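Dronia rerun is live and I have zero self-control

January 22, 2022

So the winter rerun dropped in Dronia on Thursday night and I've already burned through every ticket I'd been hoarding since the anniversary. All 200 of them! I told myself I'd stop once I got Onu (the little archer with the fox ears), and then she showed up on my 16th pull and I just... kept going. Karla Zavala from my guild has been laughing at me in chat ever since. 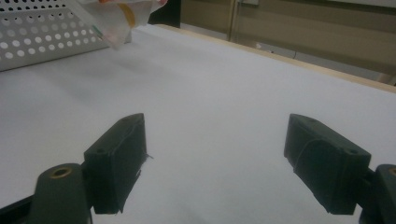

The event map itself is the same one as last time, but they cut the stamina cost on the hard stages to 20, and that makes farming so much nicer. I cleared the Ninitz boss with 3 healers and a lot of patience, which is a silly team, but my tanks are still under-leveled and I wasn't going to wait.

Still missing the fireplace for my dorm. It's 16 more boss runs if the drops stay this stingy, so that's my Sunday sorted. If you've got a spare friend slot, my support is Onu, and yes, she's getting all my skill books.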